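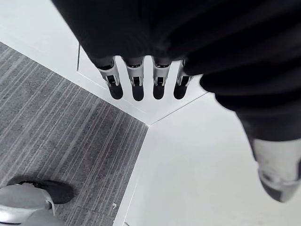 Four jointed fingers with black tips, hanging below black fabric.

Mostton Tape Archive
Progress report to the funder, second period
Report date: 3/29/25
Prepared by: Evaristo Zavala

Where we are

The grant was to transfer the surviving Plitix Records master tapes, work out who played on them, and put the best of it back on sale, starting with the Drakos album Grornora. The transfers are going well. The research is going slowly. The reissue is behind, and I don't believe the date in the original plan can be met. I said so in December and have seen nothing to change my mind.

Transfers

Of the 164 reels in the collection, all but 36 have been transferred and checked. The ones left over are the difficult ones: shedding oxide, missing leader, or boxes whose contents don't match the label. Stepan Harasym has done every transfer himself. He would like to bake the shedding reels and go straight on. I have asked him to try a couple of the dull ones first, the rehearsal tapes, before he puts anything by Drakos in the oven. Baking is usually safe. "Usually" is a word I have learnt to be careful with where there is only one copy.

The files are stored flat, without noise reduction. Listening copies have had the hum taken down and nothing else. Two members of the listening group asked for something brighter. They are welcome to turn up the treble at home.

The Grornora tapes

The application described these as the complete album sessions. I wrote that sentence and I now think it was wrong. What we hold is a finished side one, a side two in a running order that doesn't match the sleeve, and a reel marked "Grornora alt" which contains the same takes at a slightly different speed. The long closing piece is a copy tape. The hiss is obvious from the first bar, and there is a dropout in the organ solo that is also on the original LP, so it was there before the record was cut.

None of this stops a reissue. It does stop us from printing "from the original master tapes" on the front, and I'd ask that the phrase is dropped from any publicity on your side as well. "From the best surviving tapes" is true and sells nearly as well.

There is also the matter of the missing vocal version of the title track. Several fans are certain it exists. One has described it to me in detail over the telephone, verse by verse. It isn't on any reel we have played, and the studio log has no session for it. I'm leaving it out of the plan until somebody produces a tape.

Credits and permissions

The log books list 1084 separate takes, which sounds better than it is. A good half of the entries give no names, and those that do are fond of "the usual lads". We have matched players to takes only where the log agrees with something else, such as a union slip, a letter or the sleeve. Memory alone has not been accepted. This has caused some bad feeling, in particular over the saxophone on side one, which has been claimed by more than one person.

Permission to reissue is signed by every member of Drakos except the drummer's estate. They have the papers and have asked for more time. The letters are friendly, but a friendly letter isn't a signature and I would not book a pressing on the strength of it.

Pressing and sales forecast

We have quotes from two pressing plants. The cheaper one won't commit to a delivery month. The dearer one will, and the difference eats most of the sleeve budget. My preference is the dearer plant with a single sleeve in place of the gatefold. Stepan disagrees and has asked me to record that he disagrees. He feels the inner painting is half the point of the record.

The sales forecast in the application was taken from the asking prices of second-hand copies. I no longer trust it. A seller asking a great deal of money for a scratched LP tells us what the seller hopes for. I'd like to replace it with advance orders before we settle the size of the run, and I would expect the number to come down.

The listening evenings

Attendance has been fair. The evening of rehearsal tapes was poorly attended and I can't blame anyone. The Drakos evening filled up, but I recognised most of the faces, and we can't claim that the project is reaching new listeners on that evidence. The feedback forms are very kind and almost useless. A new form is being written that asks people what they had heard before they came.
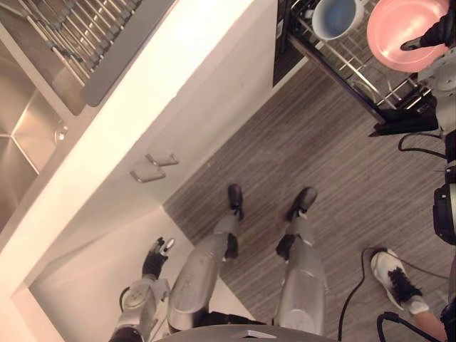

What we are asking for

1. An extension to the reissue part of the grant, with no extra money. The transfers can be signed off separately.

2. Agreement to move the unspent travel money to sleeve printing.

3. A decision on the single sleeve or the gatefold. Please send it in writing, as we have had different answers by telephone.

Next period

Stepan will finish the test baking and report on it before any Drakos reel is treated. I will chase the estate and finish the credits for side one, with the saxophone left as "unknown" unless some paper turns up. Track notes for Grornora will be drafted and sent to you ahead of printing. A sample transfer of side one is available on request.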